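Nenstead Table Notes
Posted 11 June 2025

1/ Settle in with a cuppa, friends, this is going to be one of my long ones. I've been promising a thread on setting a small table for ages, and a few of you have been very patient (and one or two of you have been a bit cheeky about it, which is fair enough).

2/ It all started with the placemat. I have owned a lot of placemats in my life and I've been let down by most of them. They curl, they slide, they hold on to tomato sauce like a grudge. So when I went looking for something stripy to go with pale wood, I was fussy, and I took my sweet time.

3/ I wanted stripes in a soft colour, nothing too nautical. I have nothing against navy and white, my mum's whole kitchen was navy and white, but on a light table it's the first and last thing you see. Grey-ish and white is a lot kinder to whatever you put on top of it.

4/ My rule for little tables is one mat and two dishes, and then stop. The mat goes at the far side with a dish in the middle of it, and the second dish comes down nearer to you on the bare wood. You get a bit of stripe and a bit of timber, and there's still room for your elbows.
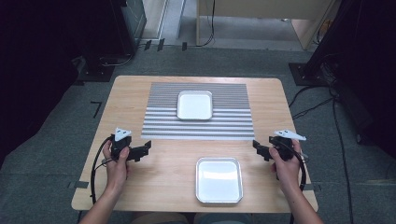

One dish on the stripes, the slightly bigger one on the wood.

5/ I do love a table with rounded corners, by the way. If you have ever walked past a square one in the dark with a basket of washing on your hip you'll know why. My left thigh has forgiven nobody for the old one from the Grulolberg flat.

6/ Now, dishes. Go white if you can't decide. I dithered for weeks over a speckled green set at the Prillell market and came home without it, and I'm glad, because the green would have argued with the stripes every single morning. White with a thin silvery rim has that little bit of "best china" about it and still looks fine with toast crusts in it.

7/ Someone asked last time whether a rim like that can go in the microwave. Please check the underside of your own dish or ask the shop! If it's metallic at all I just don't risk it, and I warm things in a plain bowl and tip them across. It's one more thing to wash up, I know, I know.

8/ I'm also fond of a shallow dish with sloping sides for a small table. Olives, a few squares of slice, the last of the strawberries, it all sits nicely in the middle and you can get a spoon in without chasing things up a wall. Deep bowls are lovely for soup but they do loom.

9/ And have a look at the weave on a mat before you buy it, up close, in decent light if the shop will let you near a window. From across the room you only get stripes. Get your nose down to it and there can be a whole other pattern going on in there, and I think that's half the pleasure. 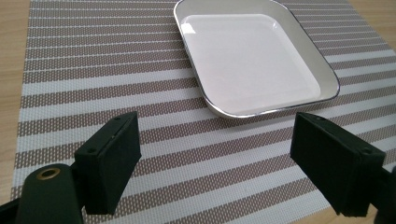
Tiny white specks all through the brown bands. I could look at this for ages.

10/ For cleaning a woven one, I give it a good shake over the back step, then a barely damp cloth along the stripes, then leave it flat on a towel. I don't scrub. I scrubbed one once, a beautiful one from a place called Carhuamaca Homewares, and it went fluffy down one side and never came back to me.

11/ If the dish keeps drifting when you set it down, try turning it a little off square. I can't explain this one scientifically! It might be that a slightly crooked dish doesn't look wrong when it moves, so you stop fussing with it and sit down and eat. Either way it has saved me a lot of nudging.

12/ Right, before I wander off completely, a word about the table underneath all this, as I had more questions on the wood than on anything else.
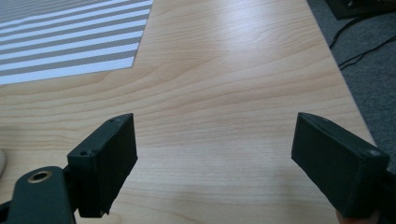
13/ THE WOOD ITSELF

Look at that grain, all those long loops and ripples! I know dark timber is meant to be cosier, and it can be gorgeous, but pale wood with a wavy grain does so much of the decorating for you. You could leave half of it bare and never feel you'd forgotten something.

14/ The one trouble with a light top is glare. Overhead lights will put a big pale patch right across it, and for the longest time I thought I had polished a bald spot into mine. If it bothers you, try a lamp off to the side in the evening and see if you like it better. I do, though my reading glasses don't.

15/ Stripes near a wavy grain are nicer than you'd think, too. I was worried it would be too busy. What helps is keeping the mat over to one side or up one end, so the wood gets a decent stretch to itself before the lines start.

16/ A dark carpet is a friend to a pale table as well. Charcoal or thereabouts makes the edge stand out lovely and clear. It also shows every crumb you have ever dropped, so swings and roundabouts.

17/ That's me for tonight, the kettle's on again. If you've got a mat you love, tell me where you found it, and if you've got one you hate, tell me that as well, because I enjoy those stories even more. Napkins next time, I think, if I can find where I put them.

Recent threads
Washing-up order, and why I do the glasses first
Three ways with a leftover half loaf
Tea towels I regret
The Prillell market, stall by stall

Contact | Copyright Nenstead Table Notes | Back to top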